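Notes from the open day at Vurkwood, June 17, 2026

I went to the open day together with my colleague Kanokwan Intarasuk. We both work in a small shop for children's play things, and we wanted to see how other people choose, test and store the play kitchen sets. The building is a former printing house, two floors, with a bakery on the corner. It was easy to find from the bus stop.

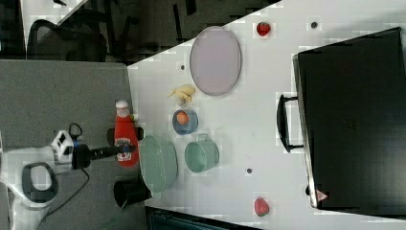
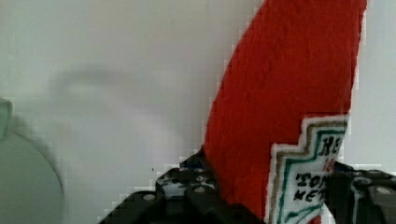
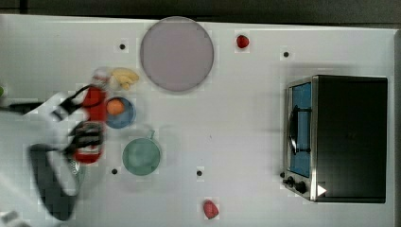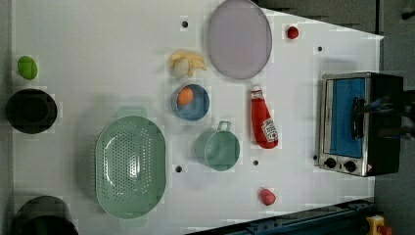 Vurkwood is first of all a lending house for toys. Schools and families pay a yearly fee and take home a box for 32 days, and then they bring it back. I wanted to learn how they decide what goes inside a kitchen box, because in our shop we always put too much. The host explained that they begin with the food and choose the dishes after it. A banana, an orange, a bottle of ketchup: every child knows them, and the child will look for a place to put them. The orange in the small blue dish is a good case. It fits, and it does not roll away. I had the same thought about the green mug, which could hold small fruit as well as a drink.

The ketchup bottle was my favorite thing of the day. The surface is fuzzy, more like felt or foam, and the label has the stepped top that everybody remembers from the real one. The letters look like someone wrote them by hand. Kanokwan asked if soft food gets dirty quickly. The answer was yes, and they wash the soft pieces by hand and leave them on a rack for two nights. Hard pieces are wiped with a cloth and mild soap.

We also talked a long time about the toaster oven. In our shop we sell only small pretend ovens with painted knobs, and here was one of steel, with a glass door and black knobs. The host said that children of five or six want to open a door and turn a knob, and they lose interest fast if it is only painted. I believe it, but I would not send such a heavy thing home with a family. Their family boxes go out without an oven — only schools can ask for it.

After this we saw the storage upstairs. They have 3,000 pieces in the catalog and 400 boxes, and each box has a card inside the lid with drawings of the contents. Drawings work better than a written list, because the small children can help to pack. The shelves are from a company named Morkier and the boxes come from Nakpan. I wrote both names down, because our own boxes break at the corners. The host did not like the lids from Nakpan so much. They open by themselves when the box is too full.

In the last room there was a talk about lost pieces. The strawberries are lost most often, and after them the spoons. Vurkwood keeps a drawer with spare fruit and does not ask money for one missing strawberry, but for a colander or a plate the family pays a part of the price. I think this is fair. They write down the returns in a program called Vuvus, and it looked simple enough for us too, although I did not understand the part with the reminders.

Some practical things for those who want to go. The entrance is free on open days, the stairs are steep, and there is no elevator. Coffee is downstairs until four. The next open day is planned for January, and they take up to 100 visitors, so it is better to write to them before. Kanokwan wants to bring our box cards and ask for an opinion. I still have to draw the one for the tea set.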